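Search the archive Go Advanced

Fekbridge Automation list > Thursday digest > Re: house rules for hand-held grippers

Hello all,

Picking this up from the weekend, sorry for the gap, we had a changeover at Vultside and I didn't open my mail for days.

> We're trying to write down some good practice for recording tasks
> with hand-held grippers and I'd love to see what others have got.
> Ours is currently a page of grumbles stuck to the wall. Main sore
> points: when to bin a recording, how often to change the pads, and
> whether the object has to start in the same place every time. Nolano
> have a written standard but it runs to 141 clauses and I fell
> asleep at the bit on cable colours.

I laughed at the cable colours (I have met that document). Ours fits on two sides of paper and I'd fight anyone who wanted to add a third. The start position rule is the one we argued over longest. We used to tape out a corner for the object and everyone put it in the corner, lovely and neat, and then Vik went over the recordings and pointed out that we'd basically made the same one over and over. So now the rule says the object goes anywhere both grippers can reach without the person stretching, at any angle you like, and you shift it before each go. The tape is banned! 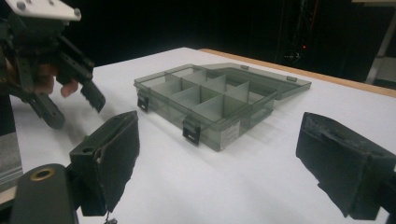 Pads first, then, as you asked. We check them at the start of every session and again after each 10 recordings, and whoever is holding the tools does the checking, not whoever is at the screen. Our old wording was "replace when worn", which was useless, because one person's worn is another person's fine. I've rewritten it so that fraying along the edge of the lining gets noted on the sheet, and a lining that has lifted or gone through to the block gets changed before you carry on. The ragged grey edge on the right-hand pad would be a note under that wording, and so would the bit of fray on the left one. I'd be glad to hear if anyone draws the line sooner than we do – I go back and forth on it.

Hinged things have a rule to themselves. Boxes, cases, anything with a lid: write down whether it starts open or shut, and if it's open, whether the lid is right back flat on the table or standing up. Same with anything that has loose dividers, say whether they're in. We lost a whole afternoon's worth in August to a sheet that just said "box".

On binning recordings, we keep fumbles. A drop and a second try stays in, marked as such. What goes is anything where a bare hand touched the object halfway through, or where the person stopped to talk and the tools wandered off. Oh, and both grippers open wide before the start, every time, no exceptions, I've got quite strict about that one.

If you want our two pages I can send them, they're a bit scruffy. And if anybody has a sensible rule for see-through plastic please share it. Ours only says "check the lighting" and I wrote it, so I know how little thought went in.

Cheers from Vultside

This site uses cookies to remember your list settings. Accept Manage choices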